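Testing grippers at Iluria: a talk with Fathima Howlader

By Zinash Worku
August 24, 2022

Fathima Howlader keeps her used finger pads in a drawer, each pair in a sandwich bag with a strip of masking tape on the front. The tape says which gripper they came off and how many picks they did. Most of the bags say 300.

"That's the number we settled on," she said. "At 300 picks you see the wear start, and you can still get through it in a day if the arm behaves."

Howlader runs gripper trials at Iluria, a small shop that sets up robot arms for packing lines and lab benches. Since May she has been comparing three two-finger grippers for a customer that handles cups and small containers. The shop calls them by the names on the purchase orders: the Bula, the Dusby and the Khan. All three go on the same arm, run off the same controller and get the same list of objects.

I asked what she looks at first when a new gripper comes in.

"The cable," she said. "Where it comes out and what it's going to rub on. After that I close the fingers on a piece of paper and pull. If I can pull it out from one side and the other side holds, the fingers aren't parallel, and I fix that before I run anything."

The Bula failed the paper check twice. She shimmed one finger and it passed on the third try. The Dusby passed out of the box but closes slower than the other two, which the customer may not accept. The Khan has the strongest grip of the group and, in her words, "the worst manual I have read in this job."

Much of her time this summer has gone into finger surfaces. She has tried flat rubber, foam and several ribbed materials. Flat rubber grips well when it is clean and badly once there is dust on it. Foam was dropped after 32 picks.

"It tore at the corner. I didn't bother finishing the run," she said. "Ribbed has been better for us. The ribs give the dust somewhere to go. But you have to think about which way they run. If they go the same way the part wants to slide, you're giving it a track."
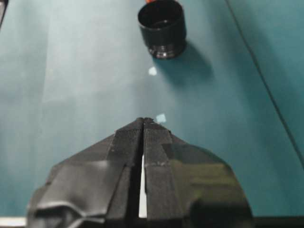

The ribbed fingers closed, seen from the wrist camera, with a black cup ahead on the table.

The wrist camera is the part of the setup she argues about most with her coworkers. Some of them would like a single fixed camera above the table. Howlader wants one that travels with the gripper, even though the gripper then takes up a good share of the picture.

"People complain that half the image is fingers," she said. "I want to see the fingers. When a pick goes wrong I want to know where the tips were compared to the cup. From overhead, the arm is in the way right when it matters."

She admits the close view has problems. Shiny surfaces near the lens throw reflections that change as the arm turns, and the software has sometimes taken one for an edge. A dark cup on a plain surface is easy to find. A dark cup partly behind dark fingers is harder, and she has asked for a set of fingers in a lighter color to see if that helps. They have not been delivered yet.

Cups were the customer's request. I asked whether they are difficult to pick up.

"A cup is fine if you come at it square," she said. "You come in a little off center, one finger touches first, and now you're pushing it. A light cup just scoots away from you. A tall one goes over. So we do a run where I put it in the wrong place on purpose, 2 centimeters to the left, then 2 to the right, and see which gripper still gets it."

In those runs the Dusby has done best. Its slow closing speed seems to help, though Howlader said she would like to slow the Khan down to match before she puts that in writing. The Khan's speed is set in the controller under a menu she needed a phone call to find. The Bula knocked the cup over more often than the other two, and she thinks the reason is its wider fingertips.

She writes down every miss by hand, with the pick number and a word or two: "slid," "tipped," "early close." The controller keeps its own log, but it counts a grip as good whenever the fingers stop before they are fully shut. Twice in July it recorded good grips on a fold of cable.

The price gap between the grippers is large, and I asked if the cheapest one could still win.

"Sure. The Bula is the cheapest, and if they only had boxes I'd tell them to buy it and spend the rest on spare pads," she said. "They don't only have boxes."

Her report goes to the customer after one more round, with the Khan slowed down and fresh pads on all three. She expects the round to take 3 days, one gripper per day. The bags for the old pads are already labeled.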